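Surface Glare and Grain on a Shared Worktable
Project report, Materials and Interiors module
Kircombe Technical College

1. Purpose

The project looked at how a light wood-grain tabletop behaves under ordinary room lighting, and whether glare makes it hard to use for reading and fine assembly. The table belongs to the Lokow workroom and is used by several classes. Students had complained that printed sheets were hard to read on it in the afternoon.

2. Method

We marked a grid of 15 points on the tabletop with removable paper dots and took a light reading at each point with a Vuno handheld meter. Readings were taken at 9 in the morning and again after lunch, with the ceiling lights on both times. The dots were then peeled off and the surface wiped with a damp cloth.

For the reading test, each of 34 students was given one page of text printed in gray on white gloss paper. They laid it flat on the part of the table they would normally choose, read it, and then moved it to a second position set by us. They scored both positions for comfort on a paper form. The form is in Appendix B.

A sample board from the Ilie range, in a plain matte finish, was placed next to the table for comparison.

3. Results

The light level was close to even across the grid. Comfort scores were not. Positions inside the patch of glare scored lower than positions near the long edge, and the gap was wider after lunch. Several students turned the page or leaned to one side before they started to read – we had not planned to record this, so it appears only in our notes.

On the matte board the same page was scored nearly the same wherever it was laid.

The grain had a smaller effect than expected. Inside the glare it loses contrast and the surface looks paler. Away from the glare the curved lines and long ovals stand out, and two students said small dark screws were harder to find there. This was not tested.

4. Limits

One table, one room, one season. The meter was not calibrated against a second unit. The seating order was fixed by the class timetable, so the afternoon group was not the same as the morning group.

5. Recommendation

Move the table a short distance toward the inner wall and repeat the readings before any money is spent on a new top. A matte desk mat would be the next thing to try.

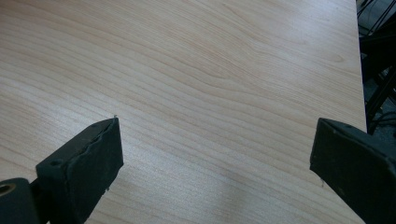
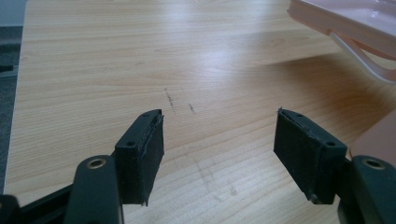
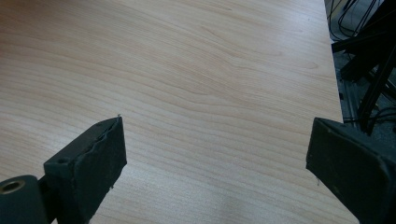

Figure 4. The light wood tabletop. Diffuse glare shows on the lower part of the surface in the first and third views.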